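关于我们

Widis 是一家做厨房操作机械臂软件的小公司，团队不大，分成控制和仿真两组。我们给餐饮设备厂商提供抓取与放置程序，客户拿到的是一套可以装进自家机械臂的控制包，以及配套的仿真测试环境。公司由 Alcides Arruda 创办，他之前做了多年食品机械的售后维修，对“现场停机”四个字比较敏感。

和很多同行的介绍页不同，我们愿意把篇幅留给一次故障。客户在签约前总会问到它，写在这里省得每次重讲。

Gusden 版本的问题

Gusden 是我们第二代控制包的内部代号。发布前的那个一月，它在仿真厨房里跑完了2000次抓放任务，报告上没有一次碰撞报警。我们当时认为可以交付。Rogério Brito 负责复查日志，他没有看报警栏，而是逐条看夹爪的开合宽度，结果挑出32次异常：程序记录为“已夹持”，夹爪却已经合到了最小宽度，也就是说手指之间什么都没有。

异常集中在容器彼此挨得很近的任务里，尤其是透明或半透明的杯子和浅色的碗从上方看去叠在一起的时候。
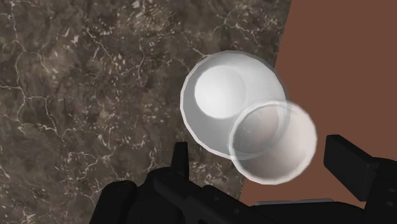 识别模块把两个物体的边缘当成了一个，给出的抓取点偏到了杯壁外侧。夹爪下去，擦过杯沿，闭合。力传感器的读数有一个小尖峰，程序就把这个尖峰当作接触成功。后面的动作照常执行，空着手抬起、移动、松开，最后写一行“完成”。

比空抓更麻烦的是半夹持。有几次手指只夹住了一点边，物体被带离台面后才滑落。在仿真里掉一只杯子没有损失，换到客户的厨房，地上就是碎片，旁边可能还站着人。所以我们把它定为安全问题，停止了 Gusden 的交付，已经装机的一家客户当天下午3点前收到通知，改回旧版本。

原因和改动

查下来有两处错误。第一，接触判断只看力，不看宽度。第二，碰撞报警的阈值设得过高，轻微擦碰不会触发，我们在测试里看到的“零报警”没有意义。第二处是 Alcides 自己定的参数，他在内部报告里写明了这一点。

改动后的版本叫 Larnon，主要变化如下：

夹持成功必须同时满足力和开合宽度两个条件，任何一个不满足就张开手指，退回起始高度。
抬起后先停顿，再次核对宽度，然后才允许横向移动。
物体轮廓重叠时，程序换一个角度重新观察，仍分不开就放弃任务并提示人工处理。
移动瓶子一类细颈容器时降低速度，并限制倾斜角度。

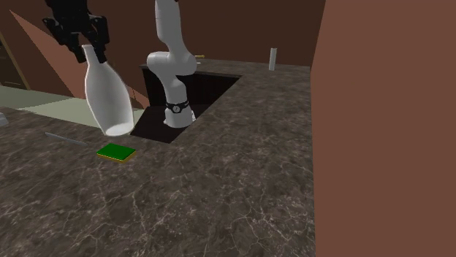
仿真厨房中的瓶子搬运测试，夹爪位于瓶颈处，瓶身倾斜。

Larnon 的测试集也重做了，专门加入400组重叠摆放的场景。现在的完整回归测试共1282项，跑一遍大约要一夜。有一项不通过，版本就不发布，这条规定没有例外流程。速度确实比 Gusden 慢，几家客户提过意见，我们目前没有打算调回去。

还没解决的

反光强的金属容器识别仍不稳定，合同附件里会列出不建议使用的器皿种类。叠放的薄盘子目前不支持。另外，仿真里的摩擦系数和实际的湿滑台面有差距，凡是涉及盛有液体的容器，我们要求客户先做实机验证，工作区内不得有人。

合作与联系

我们的实机验证放在 Ntuli 实验厨房进行，客户可以预约旁观，也可以带自己的器皿来试。故障报告全文在签署保密协议后提供，包括那32次异常的逐条记录。软件使用中遇到任何掉落、空抓或不明停机，请保留日志并先断开机械臂电源，再与售后组联系。售后目前由 Rogério 带队，工作时间为早上9点到下午6点。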